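Ticket 594 - Girneo home arm kit, gripper closes late on drawer tasks
Product: Girneo arm kit with parallel gripper, Tratis control app
Status: open
Priority: normal

Hi again! I'm opening a new ticket because the old one got closed while I was still typing (my fault, I'm slow). I've had the kit on trial for 3 weeks and I'm trying to decide whether to keep it, so I'd love to get this one sorted before the trial runs out.

What it does: I send a close command from the Tratis app, the app says "closed" right away, and then the fingers take their sweet time. When I jog it by hand with the arrow buttons it's fine, super snappy. It's only bad when I play back a saved routine. The routine I care about is the drawer one, where the arm goes to the round nightstand, takes hold of the drawer front and pulls. If the fingers are late, the arm starts pulling with nothing in them, and the app cheerfully marks the step as done.

What I've tried so far:

Restarted the app, restarted the controller, restarted me (coffee).
Reinstalled the gripper profile from the Bondport download page. Same thing.
Slowed the whole routine to half speed. Better, still late.
Ran close and open over and over with nothing to grab, and that's where I got a number. The log gives the delay as 151 ms on manual jog and 3,000 ms on playback. It's the same 3,000 every single time, which smells like a setting to me and doesn't feel like a worn part.

I went over the wiring too, as your auto-reply asked. I've got coiled cables going down to the floor and a silver-grey box with a black connector in its left end. I pushed all the plugs in again and ran the close test once more. No change. 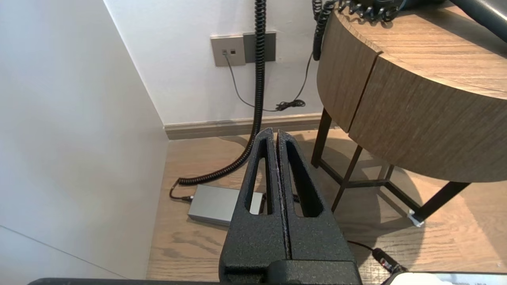 Girneo Support: Thanks for the log, it helps a lot. A delay that lands on exactly 3,000 ms is the fallback wait. Playback uses it when a saved routine points to a gripper profile that's no longer on the controller. Please open the routine, go to Step Settings and tell us which profile name is listed under Tool. Don't re-save the routine yet, or we'll lose the old name.

Okay, looked it up, and the name under Tool is "Sfakianakis_parallel_old". I never picked that! I did start from the Sfakianakis sample pack when I set up the drawer routine though, so I'm guessing it came along for the ride. The profile on my controller is just called "parallel". So yes, two different names, and I wouldn't have spotted that in a hundred years - the app shows a nice green check next to both.

I haven't re-saved anything, as you asked. I made a copy of the routine instead, pointed the copy at "parallel", and ran that one a few times this afternoon. The log now says 151 ms on playback, same as manual. Yay! I'm much happier with the drawer step already. 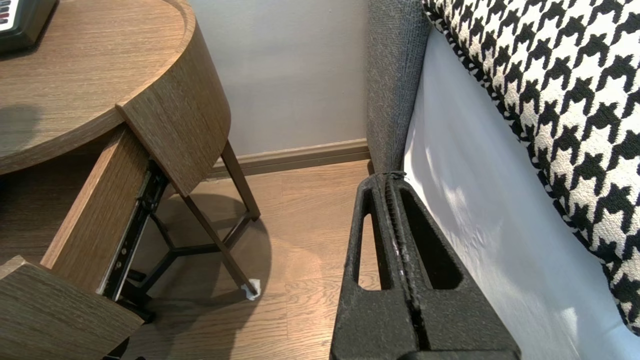
There's one leftover thing, and I'd like to keep the ticket open for it. The copy lost its soft pull setting. The original had the pull force set low, and the copy went back to the default, so the arm yanks harder than I want on a drawer I'd like to keep using. I can type the value back in by hand, but I have a bunch of routines from that same sample pack and I don't want to go through them one at a time.

So, two questions:

Is there a way to swap the profile name in every routine at once without losing the force values?
Could the app show a warning when it drops to the fallback wait? A little yellow triangle would've saved me two evenings.

I can send the full export if you need it. It's too big for the upload box on this page, so let me know where to put it. I'm leaving the original routine alone until I hear back.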